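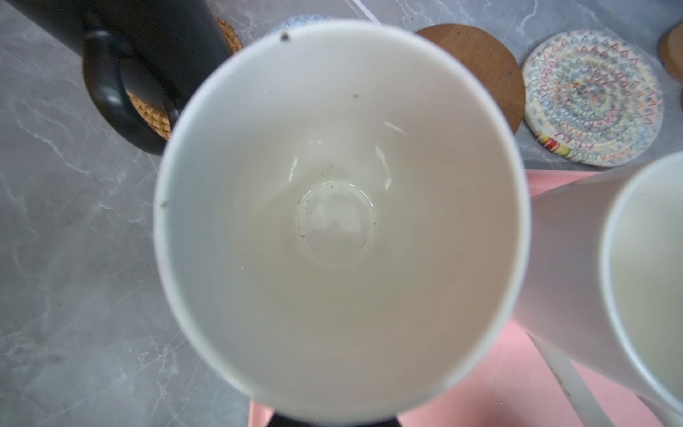
Leire Tejada has roasted coffee in Pimbridge for 12 years, and for most of that time she sold it to cafes and left the brewing to them. In March she opened a counter of her own in the old Paredes hardware store, under the name Zemell. She tastes every batch the morning after it is roasted, with no filter and no machine, just grounds and hot water in a cup. A white mug with dark specks at the bottom is a familiar sight to anyone who drinks coffee this way. "I like to see what's left," she says. "If the grind is uneven, there's more dust in the bottom and the last sip is bitter."

Tejada grew up over her uncle's bakery and did not drink coffee until she was in college. Her first roaster was a secondhand drum she bought from a man on Usik Street, and she ran it in a garage with the door open. "I burned the first three batches," she says. "I drank them anyway. I had paid for the beans."

The counter sells two coffees at a time, one light and one dark. She has been asked for flavored syrups and has said no so far, although she does not rule them out. Milk comes from a farm outside town. A bag of beans is 200 grams, a size she chose for people who live alone and take too long to get through a pound.

Her partner in the business, Patricio Campos, keeps the books and works the register. He was against opening a shop. "Wholesale was steady," he says. "You knew in the first week what the month would look like. Now it rains and you lose a morning." The opening day brought in 109 customers, and Campos says it has been quieter since, with a better stretch in the afternoons when the high school lets out.

Asked what she would tell someone starting out, Tejada says to keep a notebook. Hers goes back to the garage and has more than 255 roasts in it, with the weather written next to each one. "Humid days run slow. I didn't believe it until I read back through."

Zemell will start evening tastings on 25th April. There is no charge, but space at the counter is short and Campos would like people to call first.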